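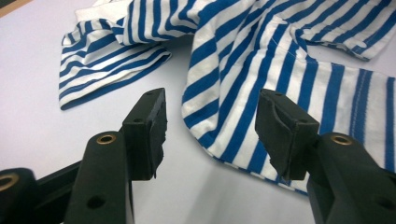 Looking after striped cottons

Blue and white stripes are easy to wear and easy to spoil. The white goes grey, the blue creeps into it, and the whole thing ends up looking older than it is. Most of the damage is done in the wash and on the line.

Before the first wash

Test the dye. Dampen a corner of white rag, press it on a blue stripe on the inside of the hem and hold it there while you count to 44. If colour comes off, wash the garment alone in cold water, and do the same again until the rag stays clean.

I used to put salt in the first rinse, as my mother did. I have stopped bothering. It makes no difference to modern dyes that I can see.

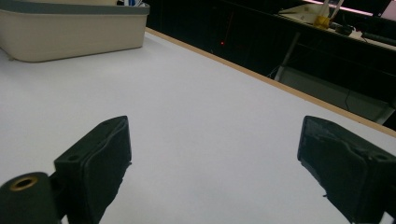

Washing

Turn the garment inside out and do up any buttons. Wash at 30 degrees with a liquid meant for colours. Powders often contain bleach, which is good for plain white sheets and bad for blue stripes.

Fill the drum loosely. A packed machine leaves detergent behind, and that is where a lot of the greyness comes from. If your water is hard, use a little more detergent than the lowest line on the cap, and give an extra rinse.

Take the load out as soon as it finishes. Blue dye is most likely to move while wet cloth sits pressed against itself.

If the colour has run

Don't let it dry. Put the garment back in cool water with a colour run remover and follow the packet. Mereana Hoani, who taught me to sew, also swore by a long soak in plain cold water with the water changed every hour. It is slow, but it has saved two shirts of mine.

Drying

Shake each piece hard before you hang it. Shirts go on a hanger, with the collar pulled straight. Knitted tops are better flat on a towel, as pegs leave points at the hem and the weight of the water drags the stripes out of line.
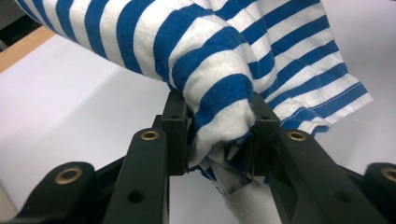
Strong sun will fade blue quickly. In February I don't worry, but in summer I dry everything striped in the shade and bring it in by four.

Ironing and folding

Iron on the inside while the cloth is slightly damp. Press down and lift — pushing the iron along will bend the stripes, and they will stay bent until the next wash.

For folding, use the stripes as a guide. Lay the garment face down, smooth it from the middle outwards and bring each side in. 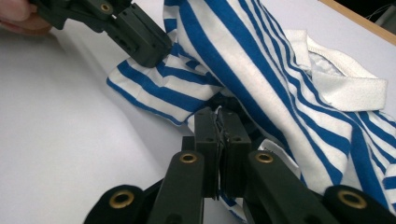
Sleeves go straight down the back. Then fold up from the hem, once for a shelf and twice for a drawer. Keep anything heavy off the pile, and put darker things such as new jeans somewhere else.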